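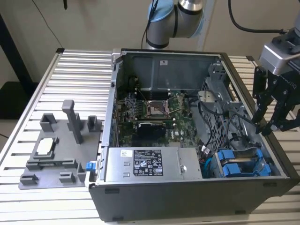 Equipment Review: Refurbished Dell Desktop Tower

The Cetcombe Technical Library has evaluated the refurbished Dell towers supplied by Rostosent for its repair course. Access to the interior is good. The blue drive caddies are easy to identify, and the power supply label can be read without removing the unit. Cabling near the drive cage is less orderly, and beginners may require assistance there. At $80 per unit, the towers are recommended for introductory classes. Processors must be ordered separately.

Reviewed by Obadia Laizer, 7 April 2025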